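What Dry Beans Lose in Storage

A dry bean is a living seed with its metabolism turned almost off. How slowly it ages depends on two numbers, moisture content and temperature, and most bad beans can be traced to one or the other.

At the Venell elevator, trucks are sampled before they unload. Lots that arrive too wet go to a low-heat dryer. The air is kept mild, as a seed coat that shrinks faster than the tissue beneath it will crack, and a cracked coat splits again in the cooker. Lots that arrive too dry are a different problem. They break on impact, so the drop from conveyor to bin is slowed with a bean ladder, a column of staggered baffles.

Storage damage is harder to see. Beans held warm and humid for months develop what the trade calls the hard-to-cook defect. Compounds in the cell walls bind more tightly, water enters but the cells do not separate, and the bean stays firm after hours of boiling. Soaking does little to reverse it. Dhillon, a packer that buys from Venell, cooks a 200-gram sample from each lot and rejects any that needs over twice the normal time.

Color is the quicker check. Pale types darken as tannins in the coat oxidize. Red types dull toward brown, a change that is easy to miss unless old and new stock are compared under the same lamp.

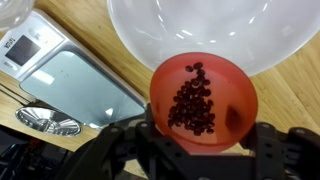 Small red beans in a translucent red cup.

Home storage follows the same rules on a smaller scale. A sealed jar in a cool cupboard outperforms an open bag above the stove. Older beans should be used first and kept separate from new ones, which will finish cooking while the old ones are still hard. A pinch of baking soda in the soaking water shortens the cooking time, at some cost to texture.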